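Thread on moving from a house to an apartment, now that the last boxes are unpacked. I kept notes through May and some of this may save another person a weekend.

The old place in Endmont was 1445 square feet plus a garage. The new one is a two-bedroom with one hall closet and a storage cage in the basement.

Mistake number one was packing by room. The rooms didn't match. "Den" meant nothing at the new address, and I had nine boxes marked "Den."
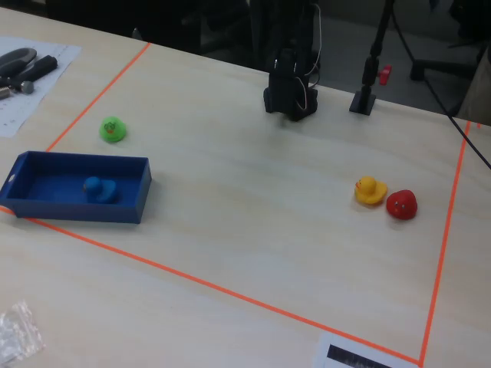 What worked better was packing by how soon I'd need a thing. First night, first week, later, and cage. Color helps more than writing when you're tired. A strip of bright tape like the orange on that tabletop can be read from across a room, and my handwriting can't. I put orange on first-night boxes and left everything else plain.

Put the tape on two sides and the top. Boxes get stacked, and the side you marked always ends up against the wall.

Movers: I got two quotes. Pacheco Moving wanted $2000 flat, stairs included. The other company was cheaper but charged by the hour, with the clock starting when they left their lot. I went with the flat price.

Ask about the elevator before you pick a day. My building only lets you reserve it on weekdays or Saturday morning, and you have to be out of it by noon. We finished at 11:40.
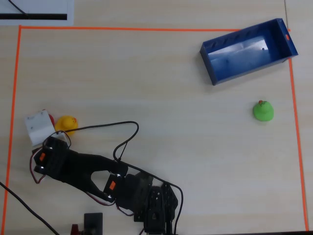 Also ask where the truck can stand. The loading spot on Prundumov Street is shared with the bakery next door, and their delivery comes at 8. We waited 20 minutes for it to clear.

Measure the couch on the diagonal too. Mine fit the elevator standing on end with the feet off. I had the feet in a sandwich bag taped under the seat, so they went back on the same day.

I did 70 boxes. Books were the worst of it. Small boxes only for books, even if it looks silly to have so many.

Things I should have gotten rid of before paying someone to carry them: a bread machine, two floor lamps, every spare curtain rod, and a filing cabinet full of manuals for appliances that stayed with the house.

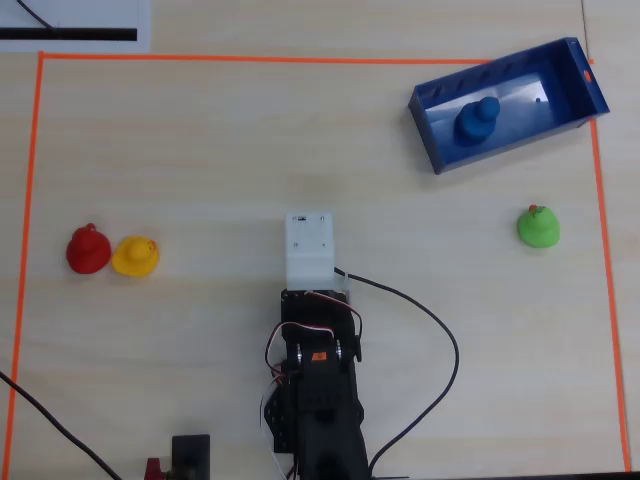
The filing cabinet went to the Zirnodow thrift store the week after. They pick up furniture but the wait was eight days, and it stood in the hallway the whole time.

Change your address with the pharmacy first. The post office forwarding took longer than I expected and I missed a refill notice.

The cage in the basement gets damp along the back wall. I put everything on a shelf six inches up and swapped the cardboard for lidded bins. Paper and photos stay upstairs.

Still haven't found the can opener. If anyone has a brand they like, reply with it. I need one by dinner.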